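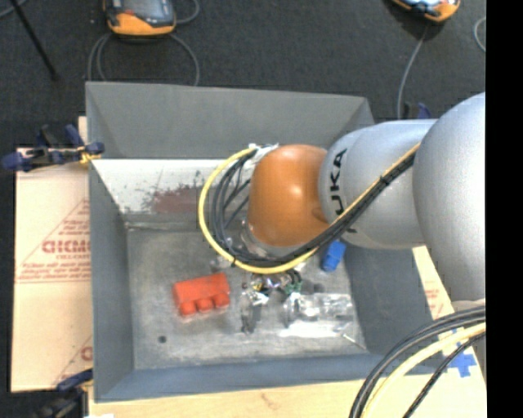
By November the arm had a name, which was a mistake. We called it Haworth, after the street the workshop was on, and once a thing has a name you start taking its side.

The job was simple. Reach into the bin, pick something up, put it in the other bin. The members of the Culmont Tool Share had voted on it, 2 in favor and the rest at lunch.

Haworth liked the red block. It would go over the bottle, past the blue thing, and hang there above the block like a man choosing a melon. Then it would close its fingers on air and carry the air, very gently, to the other side.

"That's 60," I said.

"Sixty what?"

"Helpings of air."

My partner in this tightened a clamp that was already tight. She had promised her sister it would be sorting the recycling by spring. I had promised my landlord nothing, but he had seen the electric bill.

At 100 we ate the last of the crackers. On the next try Haworth came down a little crooked, pinched the block by one corner and lifted it.

We didn't breathe. It swung left, stopped, seemed to think it over, and put the block back.

"Well," she said, "it's honest."

I wrote down 101 and went to find more crackers.

Filed under: Short Fiction, Under 1,000 Words

More from Jarkinness
The Plakine Ferry
Instructions for the Second Oven
My Uncle's Lawn Mower, Revised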